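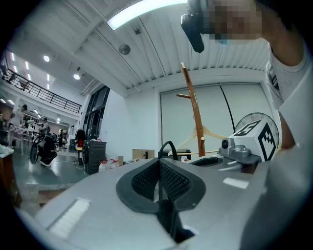
I met her in a coffee shop at 8 in the morning, because that's when she's done with the part of the day she cares about. She trades currencies from home, mostly the euro and the pound, and she had already closed her laptop by the time I'd found a parking spot. "I'm up at four, I look at London, I do my thing, and then I'm a normal person," she told me, and ordered the biggest breakfast on the menu.

She didn't want her name used (her family thinks she gave all this up years ago!), but she was happy to talk about anything else. I wanted to hear about the brokers. She has been through three of them, and I'm still on my first, so I had plenty of questions.

Her first account was with Saludo, opened with $1000 she'd saved from a summer job. "I picked it because the sign-up bonus was big. That was my entire research." The bonus came with a trading volume rule she hadn't read, and when she asked for her money back in May, they told her she had 19 more lots to go. She laughed about it over her eggs. She wasn't laughing then. "I traded like a crazy person to get to the number, and of course I lost a chunk of it doing that."
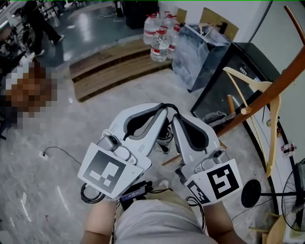
Photo: Willden

So what did she do next? She quit for a while, and then she opened a demo account with Ditel and stayed on it for 138 days. I told her I'd lasted maybe a week on mine before I got bored – she gave me a look. "Bored is good. If you're bored you're probably following your plan." She kept a paper notebook the whole time, one page per day, and she still has it.

Ditel was fine, she says, but the spreads on the pound got wide around news releases and she was tired of arguing with the support chat about it. These days she's with Vastness. I asked if she'd recommend them and she wouldn't quite go that far. "I like the platform. I like that withdrawals show up when they say they will. Ask me again in a year." She did say she takes money out every single month, even a small amount, just to see that it works. I'd never thought of doing that and I've started since.

We got onto leverage, which I was hoping to avoid, because I use way too much of it. She keeps hers low and risks the same small slice on each trade, and she never moves a stop once it's in. "I used to move them all the time. I'd give it a little more room, then a little more room. You know how that goes." I do know how that goes.

Before she left I asked what she'd check first if she were opening an account today. "Who regulates them, and I'd look it up on the regulator's own site, not on the broker's page. Then the withdrawal terms. Then I'd call the phone number and see if a person picks up." She had called Vastness twice before sending them anything. The second time she got put on hold, and she signed up anyway.

Contact us | Copyright, all rights reserved | Back to top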